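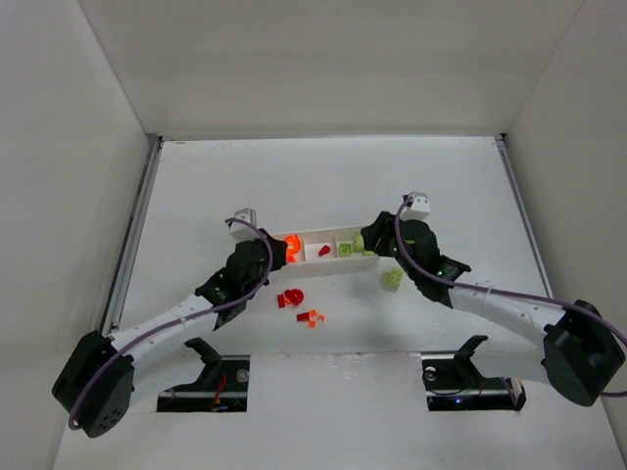 Divided tray on the work surface, with the two arms at either side.

Print | E-mail

To: Jurside members list
From: Rianne Bosman
Date: 14 March 2022
Subject: Re: Evening prompts and recalled mood

Dear colleagues,

Thank you to those who replied to Mariann Csonka's message on the diary study. Her questions are quoted below. I am answering on behalf of the Wuven group, which designed the prompts and holds the data.

On the first point, the evening prompt did ask two different things. Participants rated how they felt at that moment, and on the next screen they rated the day as a whole. The order was fixed. We accept that a person who has just reported feeling tense may carry that rating over to the day in general, and the February report should have said so more clearly. Teun Nijs has since compared the evening summary with the average of the ratings given earlier the same day. The summary was closer to the evening rating than to the daily average for most participants. This fits what is generally known about current mood and recall, but our design cannot separate an effect of mood from an effect of screen order. The revised report will present it as a description only.

On the second point, 52 people took part for 14 days, with four prompts a day. After removal of late and incomplete entries, more than 2000 ratings remained. Missing entries were not spread evenly. They were most common at the midday prompt, and people who reported high irritation in the morning were more likely to skip it. The averages for irritation are therefore probably too low. Ludivine Arnaud is preparing a note on how the results change under different assumptions about the missing entries, and it will be attached to the revised report as an appendix.

As to the wording of the irritation item, the Dutch and English versions were translated and back-translated before use. "Annoyed" and "irritated" were treated as equivalent. Members who believe this was a mistake are asked to send me specific passages or references, in either language.

The request to release individual ratings cannot be granted at present. The consent form allowed sharing within the group and with the Van den Broek team, and went no further. Group-level tables can be sent on request. Any wider release would require new consent, and we have asked Cevason whether participants may be contacted again under the original agreement. I will write to the list when we have a reply.

Members planning a similar study may wish to place the whole-day rating before the momentary one for half of the participants. Roos Geerts has offered to share the revised prompt schedule with anyone who needs it. Please write to her directly and leave the list out of copy.

With kind regards,

Rianne Bosman
for the Wuven group

Mariann Csonka wrote:

> Dear all,
>
> I have read the February report on daily mood with
> interest and have some questions for the authors.
>
> The report states that participants "looked back on
> their days more negatively than they lived them."
> Was the summary rating given after the evening mood
> rating, or before it? If after, I am not sure the
> sentence can stand. A person who is tired at nine in
> the evening may simply remember a tiring day.
>
> Second, I could find no table of missed prompts. In
> our own work, people in a bad mood were the first to
> ignore the signal.
>
> Third, was the irritation item the same in both
> languages? The two words do not seem to me equally
> strong.
>
> Would it be possible to see the ratings per person?
>
> Sincerely,
> Mariann Csonka

Print | E-mail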